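Old stuff, new stuff, a move

11/25/20

Quick one, have 30 minutes before I need to pick up the van keys. Still in boxes. Still can't find the good scissors.

So we're in Vommont now. Sort of. The bed is here and the kettle is here and that's enough to say you live somewhere. Rostport apartment is empty except for a mop and a bag of stuff for the dump, and I have to go back and deal with both before the weekend.

What I wanted to write down before I forget is how much of moving is just deciding about things. I thought it would be lifting. There was lifting! But mostly it was me on the floor at midnight with a drawer on my knees, holding a cable. What did this go to. Does that thing still exist. Put it back in the drawer, tape the drawer shut, move the whole drawer. Did that with 8 drawers in the end.

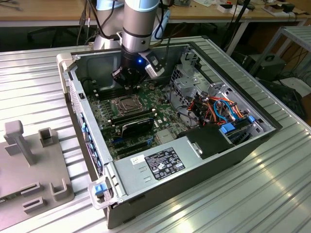
Hatice came over in June, back when this was only an idea, and told me to start with the closet. I did not start with the closet. I started in November with the books, which is the wrong place, you open one and then it's dark out. Kept way too many. Gave two bags to Javiera P. (not Javiera H., who has told me teh next person to hand her a paperback is getting it back through the window).

The closet when I finally got to it: three coats I don't wear, a tent with no poles, poles to a different tent. A box marked IMPORTANT with takeout menus in it, half of those places closed now. My old notebooks from Tesfamariam, the two years I worked there, all meeting notes, all in a handwriting I can't read anymore. Recycled those. Felt fine. Felt weird an hour later, then fine again.

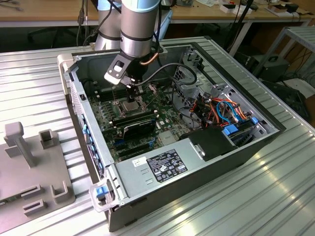 Open tower on its side, green board, processor socket under the gripper.

The money part, for Silvana who asked. We budgeted 1000 for the whole move and went over. The van was what they said it would be. It was everything else, tape, boxes, more boxes, the parking permit, pizza twice, a shower curtain becuase the old one didn't fit and then another one because the new one didn't either. Buy more tape than you think. Don't buy the boxes new, ask at a grocery store early in the morning, before they flatten them.

Also label the SIDES of the boxes. I wrote on the tops. Then we stacked them.
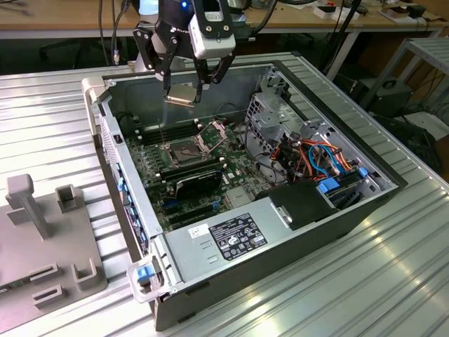

The new place

Small. Good light in the kitchen until lunch, then it goes around to the bedroom where no one is using it. The neighbor downstairs has a dog called Vetov who barks at the stairs, just the stairs, not the people on them. Radiator knocks. I've decided I like it, ask me again in a month.

Trinh brought soup over the first night and left it outside the door, very 2020, we waved from the landing with masks on. Best soup of my life. Ate it out of a measuring jug with the ladle, bowls were in one of the boxes labelled on top.

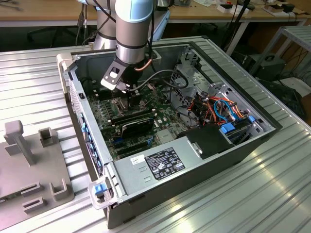
Haven't hung anything yet. Last time I put the pictures up on day one, all too high, and left them too high for 11 years. This time they can lean against the wall for a while. Same for the shelves. I want to know where I put my mug down without thinking before I go drilling holes.

Things I still need: scissors, a doormat, curtain for the front room (people can see right in, hi people), a bulb for the hall, whoever has my big blue casserole dish please give it back, no questions.

OK van keys. More when the internet is hooked up properly, I'm on my phone and my thumb hurts.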